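Last updated 16th April

Sim demos for pick and place: how many per layout before you reshuffle?

ghopkin
I'm collecting teleop demos in simulation for a policy that has to pick one named object off a sofa and leave the others alone. Living room set, Bekeo assets, one arm on a low table in front of the seat. Current layout is the typewriter, the stupa and the big wooden piece, all on the same sofa. I have 729 episodes across everything so far, and 80 of them are this layout. Validation on it looks great. On layouts the policy hasn't had, it goes to wherever the stupa used to be.
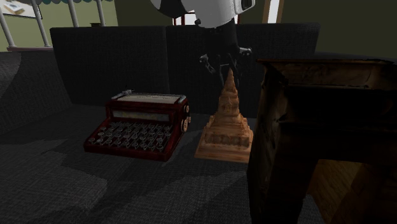
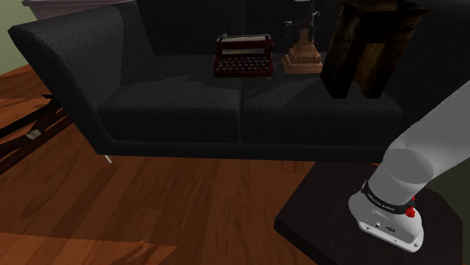

So the question is whether I keep recording on each layout until success levels off, or cut it short and move things. Resetting a layout takes me 4 minutes by hand, which adds up.
Gwion Hopkin

marrowfat
Move things. 80 on one layout is too many. It has learned a spot on the cushion.

ainhoa_v
Agree with marrowfat on the diagnosis. We had the same thing on the Craddock kitchen set. Policy was asked for the kettle and went to the back left burner every time, kettle or no kettle. We dropped to 40 per layout and doubled the number of layouts, and the wrong-object picks mostly went away. Same total hours of operator time.

Are you randomizing the camera at all, or is it two fixed views?

ghopkin
Two fixed views. I jitter the light direction and that's it.

ainhoa_v
Then I'd jitter the cameras a little before recording anything new. You can re-render the episodes you already have if you saved the joint states and the object poses. Don't throw the 80 away.

tinplate_lid
I'm going to disagree with the 40 number. It depends on how hard the grasp is. A typewriter is a bad shape for a two-finger gripper, and if your operators only get a clean grasp half the time, then 40 episodes is 20 useful ones. I'd go by clean grasps per object and let the layout count be whatever it comes out to.

marrowfat
He said the problem is going to the wrong place. That has nothing to do with grasp quality.

tinplate_lid
It does once you fix the first problem. Then he'll be back asking why it gets to the typewriter and slides off.

ghopkin
Fair, it slides off the typewriter now, on the few runs where I ask for it. Most of my episodes have the stupa as the target because the spire is easy to close on. I should have said that.

ainhoa_v
That's probably the bigger issue. If most of the episodes in a layout have the same target, the instruction carries no information and the model will ignore it. Split the targets evenly inside each layout. Don't do all the stupa picks in one block either, operators get into a groove and the approach paths come out nearly identical.
Ainhoa Vallejo

pellow
What about the wooden piece? Can the gripper even open wide enough for that?

ghopkin
Not across the body. You can get a finger either side of the top lip if you come in at an angle. I was going to leave it in as a distractor and never ask for it.

pellow
Then you have an object that is never the target, and it learns that too. Fine if it's on purpose.

marrowfat
Scripted resets would fix your 4 minutes, by the way. Skenetmont has a placement sampler that drops objects on a named surface and rejects anything that overlaps or tips. It doesn't like soft seats, so set the cushions to rigid while it samples.

tinplate_lid
The sampler puts tall things in front of short things constantly. Check what the cameras can see before you hand it to an operator. I lost a whole April batch to that on Drorkcombe.

ghopkin
OK. Plan is 40 per layout, targets split between typewriter and stupa in shuffled order, wooden piece as distractor in half the layouts and gone in the rest. Camera jitter on the re-render. I'll log clean grasps separately so tinplate can say I told you so.

ainhoa_v
Log the failed ones too, and keep them. Tag them and leave them out of training for now. We wanted ours back later and they were gone.

tinplate_lid
I'd train on the ones with a recovery in them. Second attempt after a slip is the most useful thing you can record.

marrowfat
Only if the operator recovers quickly. Ours would hover for ages deciding what to do, and the policy picked up the hovering.

ghopkin
Will trim the hovering and see. First run on the new split should be done before the end of the month.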